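About Us

Hi, I'm Laimutė Luik, and Mometti is my little company. We sell things for the part of the kitchen where the coffee happens -- mug trees, mugs, a few trays, the odd hook. If you've landed on this page you probably want to know who you're buying from, so pull up a chair, I'll try not to go on too long (I will go on too long).

Mometti started because of a cupboard. I had a tiny apartment kitchen with one shelf for cups, stacked so badly that I chipped a handle nearly every time I went for the one at the back. My aunt had a mug tree on her counter for as long as I can remember, and as a kid I was allowed to hang the cups back on it after dinner, which felt like a very important job. So I went looking for one like hers. Everything I found was either wobbly or looked like it belonged in a hotel breakfast room. I drew one on the back of an envelope, took it to a woodturner, and drove him up the wall for an entire winter over the angle of the pegs.

The peg angle is still the thing I care about most! Too flat and a mug slides off when you bump the counter. Too steep and you have to wiggle it free with two hands while your coffee gets cold. We went through a lot of bad ones. One early version held espresso cups beautifully and nothing else, and I still use it at home for jewelry.

The tree that came out of all that is called the Pemmont. It has a pale wooden post, a round black base and pegs that go off in different directions at different heights, so a fat mug on one side doesn't knock into its neighbor. It's the first thing we ever sold and it's still the one I'd put in your basket if you let me. We've shipped 4000 of them now, and I packed an embarrassing share of those myself, on the living room floor, with the radio on.

The Firach mug came next. People kept writing to ask which mug was in the pictures, and it was just an old one of mine. So we made a proper one in light blue, a plain shape with a handle big enough for actual fingers. I wanted a blue that looks nice hanging up by itself, even if you only own the one cup and it's mostly for tea.
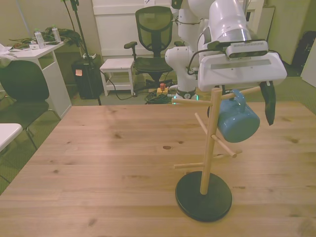
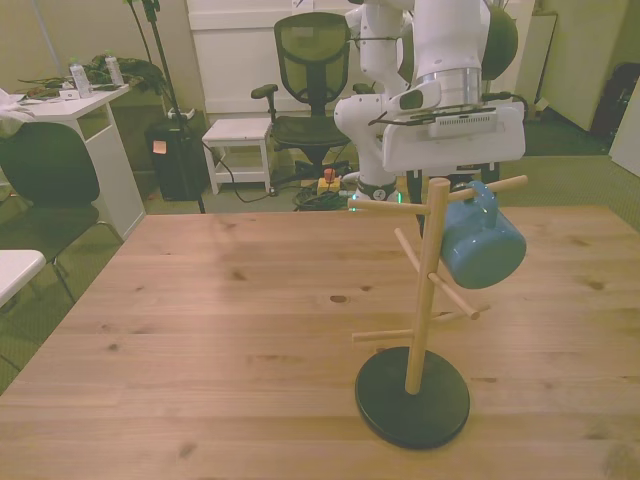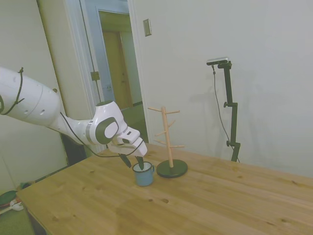

The Pemmont mug tree and a blue mug on a knotty wooden table.

You'll notice I like knots in wood. I used to get emails asking if a knot was a fault, and the answer is no, I'd have a table that was all knots if someone would build me one. Pale wood does change with time and sunlight, and it gets a bit warmer and more golden near a window. If you want yours to stay even, turn it now and then. Wipe it with a damp cloth, dry it right away, and please don't put it in the dishwasher -- I've had that phone call.

We're still a small outfit. There are three of us: I do the drawing, the product pages and most of the worrying, and the other two handle orders and everything involving a spreadsheet. We have two workbenches, a kettle and far too many sample mugs. Every tree gets hung with mugs and nudged before it goes in the box. It's a very low-tech test and I enjoy it enormously.

The next thing on the list is the Rimkutė, a shorter tree for people whose cabinets hang low over the counter. You asked for it so often that I finally gave in. The plan is to have it in the shop in January, if the pegs and I can come to an agreement. I'm on the fence about the color of the base, so if you feel strongly about black, write and tell me.

If something arrives damaged, or a peg comes loose, or you just want to know whether your grandmother's enormous soup mug will fit, use the contact form. It comes to me. I'm slow in the mornings and pretty quick after lunch, and I do love it when people send pictures of their trees fully loaded, mismatched cups and all.

Laimutė
Page last updated September 3, 2026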